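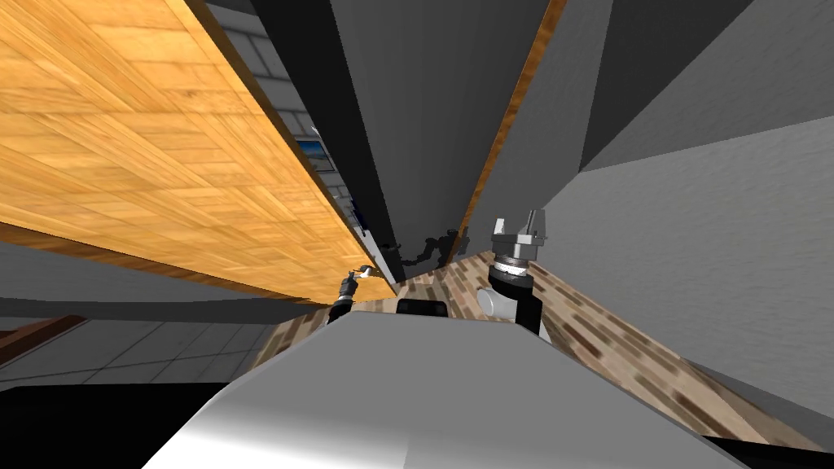 Issue 50

Repainting a laminate bookcase so the finish lasts

Laminate shelving turns up at garage sales and on nature strips all year round, and most of it is sound. The usual complaint is the colour. Paint will stick to laminate if the surface is prepared properly, and the job can be done over a long weekend plus a week of leaving it alone. These instructions are for a five-shelf bookcase with a thin hardboard back, but they apply to bedside tables, TV units and most flat-pack cupboards as well.

What you need

Sugar soap and two buckets
Sandpaper in 80 and 180 grit, and a cork block
Wood filler, the two-part kind if there are chipped corners
A bonding primer that lists laminate or melamine on the tin
Water-based enamel, satin or semi-gloss
A 100 mm microfibre roller and a 50 mm angled brush
Painter's tape, a drop sheet and a dust mask
Screwdrivers and four offcuts of timber to stand the carcass on

One litre of enamel covers a bookcase this size twice with some left for touch-ups. Buy the primer and enamel from the same range if you can. I used Lundia primer under a different maker's topcoat on a hall cupboard once and it was fine, but I tested it inside a door first.

Take it apart

Lift out the loose shelves and number them underneath in pencil. Remove the shelf pins and put them in a jar. If the back panel is pinned on, lever the pins out gently with an old chisel and keep the panel flat. It is much easier to roll as a separate sheet, and you avoid the messy corner where it meets the sides.

Look at the bottom edges while the unit is on its side. Particleboard that has sat on a damp floor swells and goes crumbly. A little swelling can be sanded back and sealed. If you can push a screwdriver into it, find another bookcase.

Wash

Mix the sugar soap according to the packet and wash every surface, including the undersides. Rinse with clean water from the second bucket and wipe dry. Leave it overnight. Silicone furniture polish is the one thing that will ruin the job completely, so if the unit has been polished, wipe it over with methylated spirits on a rag as well. Do this with the windows open and no pilot lights or heaters going.

Sand and fill

You are only dulling the shine. Start with the 180 grit and light pressure. Keep the 80 for filler and for swollen edges, as it will cut straight through the printed layer on cheap laminate. Where the edging has lifted, run a warm iron over it through a tea towel, then press it down with the cork block until it cools. Glue it with contact adhesive if the iron doesn't hold.

Fill chips slightly proud, let them cure, and sand level. Vacuum everything with the brush head, then go over it with a barely damp cloth.

Prime

Cut in the corners with the brush and roll the flat areas. One coat is usually enough, though a dark unit going to white will need two. Don't fuss over a patchy look at this stage. Check the tin for the recoat time and add a few hours in cold or humid weather. I wouldn't start this in winter in an unheated garage. October is a good month for it.

When the primer is hard, try to scratch it with a fingernail somewhere out of sight. If it peels, the surface was still greasy or shiny, and it is better to strip that panel now than after the topcoat.

Topcoat

Stir the enamel, don't shake it. Load the roller, take the excess off on the tray, and work one panel at a time in long strokes, finishing in the same direction. Leave it once it has started to tack. Going back over it is what causes the orange-peel texture.

Let it dry, rub down lightly with 180, wipe, and apply the second coat. Paint the undersides of the shelves first, wait, then do the tops and front edges. Keep paint out of the pin holes – a cotton bud clears them while it is wet.

Waiting

The paint will feel dry the same day. It is not cured. Stand the shelves on edge with air on both sides and give them at least seven days before they carry any weight, longer for heavy books. Shelves loaded too early will stick to whatever is on them, and the cover of a paperback comes off with the paint.

Putting it back

Refit the back panel with new panel pins while the unit is face down and square. Check the diagonals with a tape measure. Stand it up, fix it to the wall with an anti-tip bracket into a stud, then put in the pins and shelves.

Judite Sampaio
August 21, 2022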